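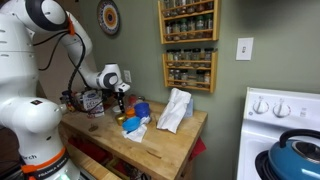 Home Shop Guides Trade orders Basket

The Corngate Customer Ledger

If you run a small business and do your own selling, you probably have a system already, and it may well be a heap of business cards, a half-used notebook and a spreadsheet that was last opened in December. We say this with great affection, having run Tomex that way ourselves for longer than we'd like to admit. The Corngate Customer Ledger is a big, sturdy, properly bound book for keeping track of the people you're hoping to sell to, what you've said to them and what you promised to do next. You write in it with a pen. That's very nearly the whole idea, but please do read on, as there's rather more thought in the layout than you might expect!

It was drawn up by Sabina Karunaratne, who spent years selling packing supplies to independent shops before she came to us, and who kept a home-made version in a ring binder (we still have it in the office, and the rings no longer close). Her feeling was that most sales software is made for managers who want to look at their team, and that somebody on their own, ringing a buyer from a car park between two other jobs, needs something quite different. She wanted to be able to open one spread and see the whole story of a customer at a glance – the first phone call, the sample that went astray, the name of the person who really signs the orders.

How it's laid out

There are 386 pages. Each customer has a full spread, with details and contacts on the left and a running record of calls, visits and letters on the right. Every entry has a narrow column beside it headed "I said I would", and if you only ever fill in one part of the book, we'd beg you to make it that one. At the foot of the spread there's room for prices quoted. You'll be glad of it the following year, when someone rings up and is quite certain you offered them less.

At the front is a pull-forward calendar, undated, so you can start whenever you like without wasting half of it. When you finish a call, turn to the front, write the customer's page number against the week you mean to ring again, and then you can stop thinking about them until that week comes round. The index is at the back and runs by letter, with double space for S and for B. Sabina insisted on this and she was quite right.

We've left out motivational quotations. A few people have asked for them, and we do understand, but the space went to the index instead.

Size, paper and cover

The ledger is a touch larger than A4 when closed, so a loose A4 quotation can be tucked inside without its corners getting chewed. The paper is cream, lined in pale grey, and heavy enough for a fountain pen provided you're not too lavish with the ink. The cover is cloth over board, in dark green or navy, with a ribbon marker and a pocket inside the back cover for cards and receipts. It lies flat from the first page to the last – our binders at Kivbridge had three goes at this before we were happy, and were very patient about it.

It's heavy, we should warn you. Most of our customers leave it on the desk and carry the slim Weerasinghe call pad when they're out and about, then copy things across over a cup of tea. The copying sounds like a chore, but plenty of people tell us it's when they notice who they've been neglecting.

Who it suits

One person, or two who share a desk and can read each other's handwriting. If you're looking after over 70 live customers at once you'll fill it fairly briskly and may be happier with a pair, one for existing accounts and one for hopefuls. If you have a sales team spread across several towns, a book in one place won't do the job, and we'd sooner you spent your money on something that will.

Prices and ordering

Single ledger: £50
Set of three, any mix of colours: £129
Initials on the cover: please ask, as it depends on the lettering

Ledgers with initials can't be returned unless we've made a mistake with them. Plain ones can come back unused within a month, and you needn't give us a reason, although we do like to hear it. Trade customers should ring before ordering so that we can put the right discount on.

Prices last checked Feb 5, 2020.

You may also like

Weerasinghe call pad, slim
Quotation book with carbon copies
Desk card box with letter dividers
Guide: Ringing a buyer for the second time
Guide: What to write down after a visit

Contact Tomex | Delivery and returns | © Tomex 2020 | Back to top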